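4 min read

Fair diary: Tuesday, set-up at Verham

Up at five. Van loaded the night before except for the glass, which went in last, upright, on edge, with the blanket between each pair. Left before six and reached the Verham gate with half an hour in hand. The site plan had changed again. I had been moved from pitch 30 to pitch 32, on the outer row facing the bandstand. Same frontage, but the ground falls away towards the path by enough to roll a pencil.

Levelled the two back legs with the stacked pads and left the front legs on grass. The pads compress under load, so I set them a little high, hung the heavy pieces and checked again. After that the back rail read level at both ends and in the middle. The side panels did not, and I packed them with folded card. It holds if it stays dry.

The panels are the ones from Ospina last year, cut down to 755 mm wide so that they go through the van's side door. At the old width I had three to a side. Now it is three to a side with a gap, and I have filled the gap with a narrow strip of the same grey cloth. The staples show at the top. To be redone before Clalska.

Hung the large linocuts first, centre line at eye height, then the small ones in a block beside them. I had meant to keep the yellow series together on the left wall, but morning sun comes in on that side until nearly eleven and the inks in that series are the ones I trust least. They went on the right. The left wall took the black and white work, which can stand it.
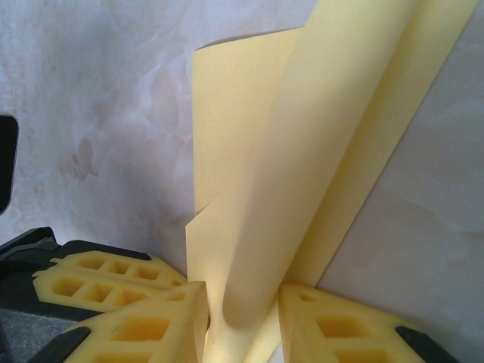 Pale yellow paper, curled over on itself.

Paper notes. Humidity in the tent was high before the sides were opened and the unframed sheets had started to cockle by seven. I moved them to the flat box with a board on top. By nine they were flat enough to sleeve. The heavier stock did not move at all. The light stock is cheaper by the ream and prints cleanly, but it is poor for outdoor work, and the next order should be the heavier one in both sizes. I wrote the same thing in January and then ordered the light.

The judge's round was at ten. The form asks for medium, edition and date on every label and I had left the edition off two of the small ones. Corrected in pencil. No rosette for the row. One went to the ceramics stall by the gate, for a set of tall ash-glazed bottles, and I would have chosen the same.

Power came on at a quarter past ten, late. The supply is one socket per two pitches with a shared cutout. I had brought the low-wattage strip for this reason, and it ran all day. The stall next door had a kettle, which took the row out once before noon. The reset switch is in a locked cabinet behind the bandstand and the steward with the key was at the other end of the field. 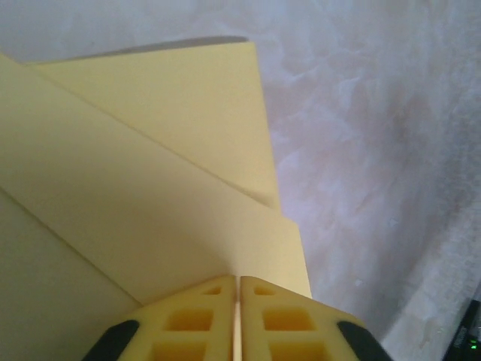 After the power came back I moved the strip from the front beam to the second one. On the front beam it throws a reflection of the tubes across the glass at standing height. From the second beam the reflection drops to the lower edge of the mount and can be ignored. I should mark the position on the beam with tape, as I have now worked this out at three different fairs.

Trade was slow until lunch and steady after. Cards went first, as usual. The medium prints sold better unframed, and the framed ones were looked at and left. The question asked most was whether a linocut is "a print of a painting". I have a carved block on the table for that purpose and it does the explaining. It needs re-inking; the surface has gone grey with handling.

Wind got up in the middle of the afternoon. The side sheets need a third tie at mid height. With only top and bottom they belly in and knock the lower row of frames. One frame has a bruised corner and goes into the seconds box.
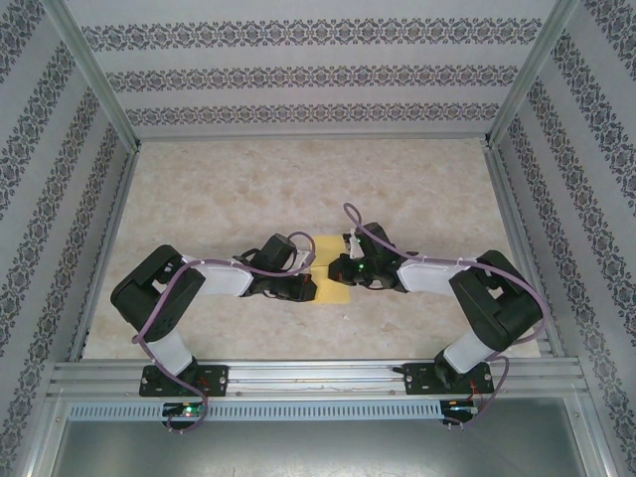
Two arms and a small yellow block, with patterned wallpaper behind.

Packed down from five. Glass off first, then panels, then the beams. The cloth came off damp along the bottom edge and is now over the banisters. The pads left four dents in the turf, which I trod back.

Still to do before Clalska: re-cover the gap strip, third ties for both sides, order the heavy stock, print new labels with the edition line on the template, tape mark on the second beam, replace the bruised frame. The Plaltdale form is due back this week as well, and they want measurements in feet.

Mileage and parking are in the book.

Contact | © Fair Diary | Back to top

Recent entries
Ospina, second day: rain and the card rack
Cutting the panels down
Labels, sleeves and what they cost
Plaltdale: notes on the indoor hall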